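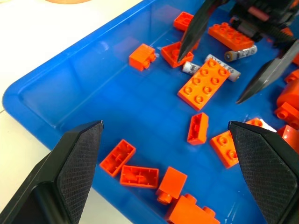
浅浅的蓝色托盘，散着一盘橙色积木，里头还混着两节白色圆柱电池。

橙色那一盘：Ganis小屋的积木整理手记

写在前面

家里有积木的朋友大概都懂，这东西是会自己长脚的。沙发缝里有，拖鞋里有，洗衣机的滤网里也有。我们Ganis小屋是街角一间不大的玩具共享室，架子上的积木前前后后攒了1,438块，都是街坊邻居家孩子长大以后送来的，有的装在饼干盒里，有的装在旧枕套里，还有一袋连着半包葡萄干一起来的（葡萄干当然没有留下）。入冬以后来玩的孩子多，每天收工时地上都是五颜六色的一片，看着热闹，找起来可就要命了，想搭个红屋顶，翻半天翻出来的全是绿的。所以趁着年后清闲，我们下决心按颜色重新分一遍，一种颜色一个托盘，慢慢来，喝着茶分。

这一页就从橙色讲起吧，图配在最上面，下面把想说的话都补上，啰嗦的地方请多包涵。

关于颜色

橙色在我们这里一直是少数派，红的蓝的动不动就几百块，光蓝色一种就有400块，橙色却总是凑不成一大捧。可孩子们偏偏喜欢它，做胡萝卜要它，做狐狸要它，做消防车上的小灯也要它。放在蓝盘子里特别好看，两个颜色一衬，哪一块朝上、哪一块翻了身，一眼就能看清楚，连盘底那点柔柔的反光都让人心情好起来。我个人是很偏心这一盘的！

关于大小

最讨人喜欢的是那种二乘四的长块，八个圆圆的凸点排成两行，搭墙、搭桥、搭楼梯都离不开它。小块的也别嫌弃，补缺口全靠它们。我们试过再按大小细分，分到一半就放弃了，孩子们一伸手又全混回去，后来索性只管颜色，大的小的住在一起，反倒省心。

关于电池

积木堆里翻出电池是常有的事，多半是从会响的小车、会亮的灯塔上掉下来的。电池我们是一定要单独拣出来的，放进门口带盖的小铁罐里，孩子够不着的那一层。铁罐攒满了，就送到Plindby路口的回收点去。各位在家收拾的时候也请顺手看一眼，尤其是家里有小宝宝、什么都想往嘴里送的那种，多看两眼总不会错。

关于托盘

常有人问盘子哪里买，其实普通的浅盘就行，深了反而不好，下面的总被上面的压着。盘边稍微高起一点最理想，倒进去不容易滚出来，端着走几步也放心。我们一共留了10个盘子，眼下用上的有4个，其余的摞在窗台底下，等黄色和绿色分好了再请它们出来。

积木怎么洗

温水加一点点洗洁精，装进网兜里轻轻搓，冲干净以后摊在毛巾上，凸点朝下，水就顺着流走了。不要用太烫的水，也不要放暖气上烤，我们有一批白色的就是这么变了形的，到现在还舍不得扔，留着给孩子们当雪山上的石头。

想来看看的话

三月份我们打算办一个下午的“橙色日”，只用橙色积木搭东西，搭什么都算数。家里有多余的橙色块，欢迎带过来，小袋子装好，放在门口的篮子里就可以。

本页更新于2024-01-16，黄色那一盘正在分，分好了再贴上来。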